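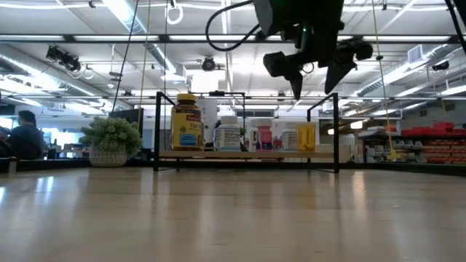 How many tables do I need for 114 seated guests?
Fifteen of our 60-inch rounds at eight to a table, or 12 if you are comfortable seating ten. Most people book the 15 and use the spare places for late replies.

Reading time: 2 minutes
Print this page | E-mail this page

Namton 60-Inch Round Table

The Namton is the table we send out most for weddings, club dinners and fundraisers. It has folding legs with a locking brace and seats eight adults, or ten with narrow chairs. Standing height is 30 inches. Two people should carry it — the top is heavy for one.

We keep 700 of them at our Stodberg warehouse. Another 187 were moved to Rekdale in January, so the total across both sites is now 887. Orders for the north side of the county ship from Rekdale.

Linens are booked separately. A 120-inch round cloth reaches the floor and a 90-inch cloth hangs 15 inches. Heiskanen folding chairs fit well at eight to a table, and we have 618 in white.

Rental runs for three days, counting delivery and pickup. Please wipe the tops down and fold the legs before we collect. Tables left outside overnight must be covered, and water damage is charged at the repair rate on your contract.

Delivery is to the ground floor. Stairs and long carries can be arranged — tell us when you book.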